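Trikton to Publish Print Portfolio on New Cotton Paper

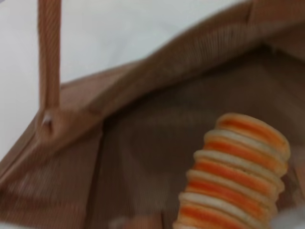 Photo: Weltia

Trikton, the fine art print publisher, will release a portfolio of 14 color woodblock prints in January. It is the first Trikton edition to use Kuketti, a cotton and mulberry sheet made by the paper mill Weltia.

The edition is limited to 80 numbered sets, plus 8 artist's proofs that will not be offered for sale. Each print is signed in pencil in the lower margin and carries the publisher's blind stamp at lower right. Edition numbers match across all prints in a set, and sets will not be broken up during the first year.

The subjects are river crossings and harbor views, most of them in early morning or at dusk. Two are night views printed from a key block and graded blues, with the gradation wiped by hand onto the block before each impression. The full portfolio required 109 blocks, all of them cut in cherry. The harbor views account for the larger share, as several call for separate blocks for the rigging and its reflection.

Kuketti is unbleached and lightly sized on one side. According to Weltia, the size was adjusted twice during proofing after the first sheets took up too much pigment in the flat areas. The final version is heavier than the paper used for Trikton's earlier landscape series and has a deckle on all four edges. Sheets were dampened overnight and stacked between blotters before printing. Registration was checked against the key block at every color.

Pigments are water-based throughout. No varnish or mica has been applied. The publisher recommends framing under UV-filtering glazing with a cotton mat, hinged at the top edge only, and advises against dry mounting.

Sets are supplied unframed in a cloth-covered box with an interleaving tissue for each print and a printed sheet listing titles, block counts and pigments. A smaller group of note cards based on four of the designs will follow in spring. The cards are offset printed and are not part of the numbered edition.

Orders from existing subscribers will be filled first, in order of receipt. Remaining sets will go to the print dealer Org, which will handle retail sales and shipping outside the United States. Prices will be posted when the edition is released.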